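Kitchen tasks in simulation: a student robotics club on its first manipulation project

The Gounder robotics club meets in a second-floor computer lab at a technical college in Darthorpe. It has 18 members, most of them in their second year, and until last September it built wheeled machines for line-following contests. This year the club moved to manipulation: a fixed arm, a kitchen, and a set of household tasks defined by the Varow student challenge. All of the work so far has been done in simulation. Two members, the one responsible for the control code and the one responsible for scenes and scoring, agreed to go through the project on condition that they be identified by role only.

The first question concerned the choice of task. Varow publishes a list each fall and teams select from it. The club took three items from the stove group, all of which involve moving cookware between a counter and a burner.

"We looked at the drawer tasks first," the control lead said. "Drawers are constrained. Once you have the handle, there is one direction to go. We thought that would be easy, and then we saw that every other team had picked drawers. The stove group had almost no entries."

The scene lead gave a different account. "I wanted the stove because the scoring is clean. The cookware is over the correct burner or it isn't, within a tolerance. With drawers you end up arguing over what counts as closed."

The simulator is a general-purpose physics package with a layer on top that the club calls Stoneo. Stoneo loads a kitchen, randomizes the layout within limits, runs a policy, and writes out a log and a set of still renders. It began as one script and now has its own repository. The scene lead wrote most of it over a winter break and describes the code as adequate.

Training data came from teleoperation. Members drove the simulated arm with a handheld controller and recorded each attempt. The club collected 800 demonstrations and kept 700 after review. The rejected ones were mostly operator error: collisions with the cabinet, long pauses, grasps that slipped and were recovered in ways the team did not want the policy to learn.

"The pauses were worse than the collisions," the control lead said. "If the operator stops to think above the counter, the policy learns that stopping above the counter is part of the job. We had a version that would go out, hover, and stay there until the episode timed out. It was reproducing us quite accurately."

The fix was to trim idle segments automatically, using a threshold on joint velocity, and to require that each operator complete a practice block before recording. The team also standardized the starting pose. Early demonstrations had been recorded from several poses, and the control lead now considers that a mistake for a data set of this size. 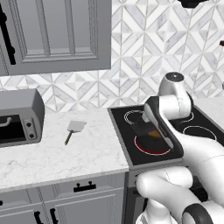
Burner selection is the part of the task the club has spent the most time on. The goal burner changes from one episode to the next, and the policy has to infer it from the camera view, with no text instruction and no index number passed in. The only cue is the state of the cooktop. In the render, the front-left burner has a red ring and the others do not, and the pan is held over that one. "That ring is the entire goal specification," the scene lead said. "The trouble is that the arm covers a lot of the stove when it reaches over. You can see the back-right burner is partly hidden behind it. If the lit burner happens to be the hidden one, a policy that only looks at the current image has lost its goal halfway through the motion."

The team tried two approaches to the occlusion problem. The first was a second camera above the stove. It worked, but the Varow rules allow only one fixed view plus a wrist view in the stove group, so it was kept as a diagnostic tool. The second was to give the policy a short history of past images. The control lead was initially against it.

"History makes training slower and it lets the network cheat," the control lead said. "It can look at its own recent motion and just continue it. You get low error on paper and bad behavior in rollouts. We ended up dropping most of the history and keeping one image from the start of the episode, before the arm is over the stove. One early image plus the current one. It's crude, and it gave us most of the benefit."

Contact behavior took up much of the spring. A pan is awkward in simulation for the same reasons it is awkward on hardware: the mass is off to one side of the grasp and small errors in wrist angle become large errors at the far rim. The first collision mesh was a single convex hull, which filled in the hollow of the pan and made it behave like a solid disk. The scene lead replaced it with a set of smaller convex pieces. Simulation speed dropped, and the time step had to be reduced as well to stop the gripper fingers from sinking into the model.

Asked how much visual detail matters, the two disagreed again. The scene lead favors detailed textures on counters and walls, on the grounds that a policy trained on flat gray surfaces fails as soon as a patterned one is loaded. The control lead accepts the argument but would spend the rendering time on more layouts. Loose objects are a related case. Stoneo can leave a utensil on the counter that has nothing to do with the task, and the scoring script applies a penalty if it is moved.

"Teams skip that," the scene lead said. "Then the official layouts come out, something is lying where it wasn't before, and the arm sweeps straight through it."

Evaluation is run overnight on two lab machines, 400 episodes per candidate policy, with fixed random seeds so that versions can be compared directly. Failures are sorted by hand the next morning into grasp, transport, wrong burner, and release. The club does not publish its success rate while the challenge is open. The control lead would say only that release is now the largest category — the policy tends to open the gripper slightly early — and that wrong-burner failures have dropped since the start image was added.

There is no plan to move to hardware this year. The college owns one arm, shared with the manufacturing program and bolted to a cell where a stove would not fit. A mock cooktop with colored lights has been discussed, and the parts have been priced.

"I'd want the release problem solved first," the control lead said. "In simulation an early release costs you an episode. I would like to know what the gripper is doing in those last few steps, and at the moment our logs don't sample the fingers fast enough to show it."

The logging rate is being raised for the next round of evaluations. The scene lead expects the files to double in size and has asked the lab for another disk.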